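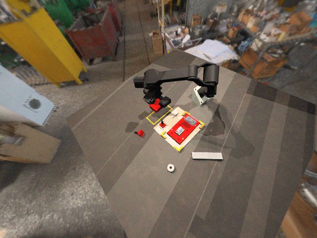 Render: workshop with the big grey table.

About Candavano

We do evening and weekend classes in making and mending. Upholstery, bike repair, basic joinery, clothes alterations, a bit of bookbinding when we can get the tutor. Started by Olga Aravena in a rented unit behind the old Orellana bakery, one sewing machine and a kettle. Still got the kettle.

276 people came through last year. Most had never held a chisel. A fair few came back for a second course, some now teach.

Who we are

Olga runs the place and takes the upholstery groups. Facundo Insaurralde does bikes and joinery, also the timetable, so moan to him about clashes. Guest tutors come and go — see the Courses page, which is mostly up to date.

How it works

Small groups. Courses run six weeks, evenings 6.30 to 9, bring your own project or use one of ours. Tools are here. Aprons too. Closed shoes please, no sandals, yes even in summer.

Beginners welcome on everything except Upholstery 2 (do 1 first).

Prices

A six-week course is £276 for no one — sorry, old price list doing the rounds again! It's £41 a session, materials extra on upholstery only. Reduced places on every course, just ask, no forms and no proof needed.

Where we are

Unit 403, Citier Yard, up the ramp and through the green door. Bus stops at the bottom of the hill. Parking is tight after six so try the Prarel side. Step-free throughout, accessable loo on the ground floor.

Coming up

New term starts in November. Joinery is nearly full, bookbinding has plenty of room. Mending night carries on as before, drop in, pay what you like, bring the jumper with the hole in it.

Questions — ring the office mornings only, or leave a messsage and Olga will get back to you.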